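April 3, 2022 – bladder samples, second batch

Urine pellets from the Udgate set came up from the freezer at nine. 24 hours late, my fault, I had the wrong shelf list. Zubaida had already relabeled the boxes so the sort itself was quick.

Where we are: 672 tubes logged in total, 300 of them paired (one before chemo, one after the second cycle). The rest are single time points and I am leaving them alone until the pairs are done. Florin wants everything run together at the end to keep the batches even. I still think pairs first, with both halves of a pair on the same plate. We talked it over again and he agreed as long as the plate map is randomized by patient and the clinic site is kept out of it. Map is in the shared folder, version 3. Do not use version 2, it has the Lirnis patients all on one plate.

Extraction
Used the Stultix kit again, same lot as last time. Spin step was done at the lower speed because the pellets from the single-agent patients fall apart. Elution in half volume. Yields from the first plate were fine for the pre-treatment samples and poor for the post-treatment ones, which is what you would expect if there are fewer tumor cells being shed, but it is also what you would expect if those tubes sat out longer at the clinic. We can't tell these apart yet. Zubaida is asking Udgate for the collection-to-freeze times. If they only have them on paper she will drive over and copy them.

Blanks: two of them gave a signal on the first plate, both in column 12. Same column as last time. I am blaming the multichannel pipette and have taken it out of use. Florin thinks it is splash from the seal. Will run a water-only plate to find out, and peel the seal more slowly in any case.

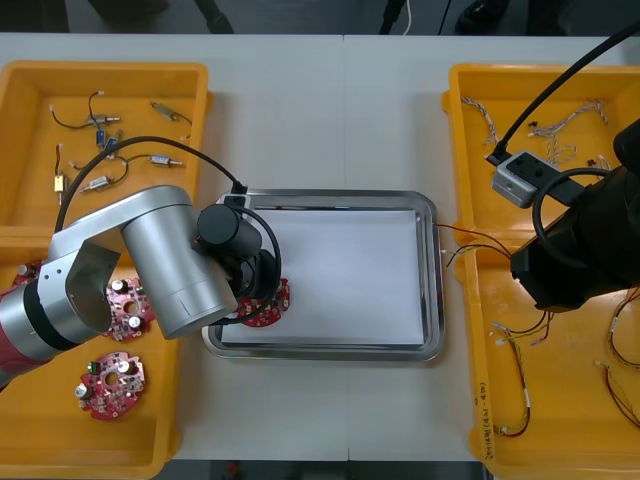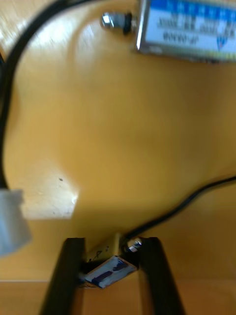
Mutation panel is the next question. The short version covers the promoter site plus the usual repair genes, and that is enough for telling responders from non-responders if the idea holds up at all. The long version costs more per sample and we would have to drop the singles. Before either one I want the samples kept apart physically as well as on the map, pre-treatment in one container, post-treatment in another, controls in a third, the way the parts are set out in yellow plastic trays on the white work table. We had everything in one rack on the first plate and I had to stop twice to check I was in the right row. Zubaida is fine with this. It takes more bench space but the plate reader end is free in the mornings.

Read depth
Set the target at 1434 for now. Usmani's protocol says 960 is enough for tissue, but tissue is not urine and I would like to see low-fraction calls hold up in the replicates before going lower. If the replicates agree at the higher depth I will downsample the same files and see where the calls start to drop out. No need to sequence again for that.

Clinical data
Still waiting on pathology for the patients who went to surgery. We have the regimen for all of them and the number of cycles for most. Dose reductions are recorded in free text and no two people wrote them the same way. Florin started a coding sheet: full dose, reduced, delayed, stopped. I asked for reduced and delayed to be allowed together – a good many had both. Kidney function at baseline needs its own column, as the ones with low clearance were switched to carboplatin and should not be mixed in with the others.

Also, one patient is in the list twice under two study numbers. Birth year and surgery date match. Sent to Udgate to confirm. Both tubes on hold until they answer.

To do
Water-only plate, new seals.
Collection times from Udgate (Zubaida).
Order more elution buffer, one bottle left and it is the opened one.
Coding sheet, check the first set of charts separately and compare (Florin and me).
Ask for freezer space through July.
Second plate of pairs after the blanks are sorted out, not before.

Pellet tubes back in the freezer at 4:40, third shelf, left side. Shelf list corrected.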